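Gurier Forums > Workstations and Servers > Used hardware
Thread: Keeping older Xeon towers in service vs. replacing them

bsoftic
Posted Friday, November 8, 2024

I maintain 41 towers for a small structural engineering office. All are single-socket Xeon machines bought in two batches. They run Leka for finite element jobs overnight and ordinary drafting during the day. The owner wants to know whether to keep them two more years or sell the lot and buy new.

What I have so far:

Failures since July: 13. Nine were power supplies, three were disks, one was a memory slot that stopped registering. No CPU failures.

Spare processors are cheap on the used market. Spare boards are not, and the good ones go fast.

Idle draw at the wall is 114 watts on the machine I metered, with one disk and the stock graphics card.

My position is that the CPU is the part least likely to fail and the board is the part that decides when a machine is retired. I would like to hear from people who have run this class of machine past its normal life.
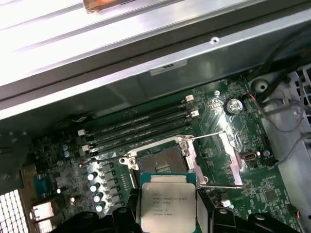 Xeon over the socket. The heat spreader reads something like E5-1630 V3.

Bujar Softić

kettering_b
Reply 1

Your failure numbers are in line with mine. Power supplies first, then disks, then nothing for a long time.

I disagree on the board being the limit. The limit is firmware. Once the vendor stops issuing updates you are carrying risk that does not show up in a failure log. If these machines face the internet at all, that should be the first line in your report to the owner.

bsoftic
Reply 2

They do not. Drafting traffic goes through a separate host and the Leka nodes are on their own subnet with no route out. I agree it would change the answer otherwise.

slatecreek
Reply 3

114 W idle is high for a quad core. Check whether the deeper sleep states are turned off in setup. On our towers they shipped disabled, and enabling them cut idle by a useful amount. Also check what the graphics card is doing when no monitor is attached. Some older cards never drop to their lowest clock without a display.

Second point. If the Leka jobs are memory bound, more cores will not help you much. Count populated channels before you spend anything. A board with two sticks in a four-channel layout is giving up half its bandwidth.

bsoftic
Reply 4

Sleep states were off. I will turn them on for one machine and leave it for a week.

Channels: first batch is fully populated. Second batch has two sticks each. I had assumed the difference in job times between batches was the disks. I have a benchmark model with 1048 elements that fits in cache, which explains why I never saw the gap there. I will build a larger one. 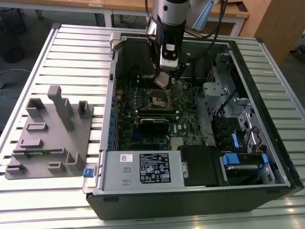
Oanh Mai wrote that the larger model would settle very little unless the solver settings were fixed first. Leka picks its own thread count at startup, she said, and on a four-core part with hyperthreading it will often take eight, which slows a bandwidth-limited solve. Set it to four by hand, pin the threads, and run each case three times. Discard the first run.

kettering_b
Reply 6

Agree on fixing the thread count. Disagree on discarding the first run. If the jobs start cold every night then the cold run is the one that matters. Report it separately if you like, but don't throw it out.

omai
Reply 7

Fair for disk time. I meant solve time only. Log the two separately and the argument goes away.

slatecreek
Reply 8

Nobody has mentioned thermal paste. On machines this age I would redo it whenever the heatsink comes off for any reason. Clean both faces with alcohol and a lint-free cloth, let them dry, and apply a small amount in the center. Tighten the screws in a cross pattern, a couple of turns each, until they stop.

I would not pull heatsinks on all 41 just to do this. Log core temperatures under load first and only open the outliers.

bsoftic
Reply 9

We have a tube of Lirton paste that was opened two years ago. Usable?

slatecreek
Reply 10

If it has separated, no. Squeeze some onto card and look for oil. I would buy a new tube anyway.

kettering_b
Reply 11

One more for the cost side. Gromach gave us a quote for refurbished boards with a one-year warranty. The price per board was over half of what a whole used tower costs. We bought complete towers for parts instead and have not regretted it, apart from the shelf space.

omai
Reply 12

I put together a short procedure for our own site when we swapped processors. Pasting it here in case it saves some typing. It assumes a lever-type socket.

1. Shut down, unplug, hold the power button for five seconds. Lay the tower on its side.

2. Take off the side panel and the heatsink. Clean off the old paste before the CPU comes out, so that none of it drops into the socket.

3. Release the levers and raise the frame. Look at the contacts at a low angle with a flashlight. Any bent pin should be dealt with now or the board set aside.

4. Line up the corner mark and the notches. Lower the chip straight down. Do not slide it. 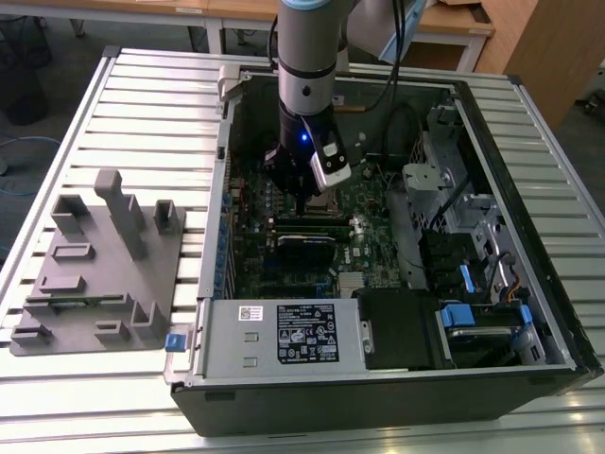 5. Close the frame and seat the levers in the order given in the board manual. Some force is normal here.

6. Paste, heatsink, fan cable.

7. Boot to setup. Confirm the model, the memory total and the fan speed before loading the operating system.

bsoftic
Reply 13

Thanks. I would add checking the memory total by slot as well as overall. The machine with the bad slot posted normally and just showed less.

Plan for now is sleep states on one machine, extra memory in one tower from the second batch, threads fixed at four, cold and warm runs logged separately. I will post the numbers when I have a full week of them.

kettering_b
Reply 14

Put the firmware date for each board in the same table. I still think that column is going to make the decision for you.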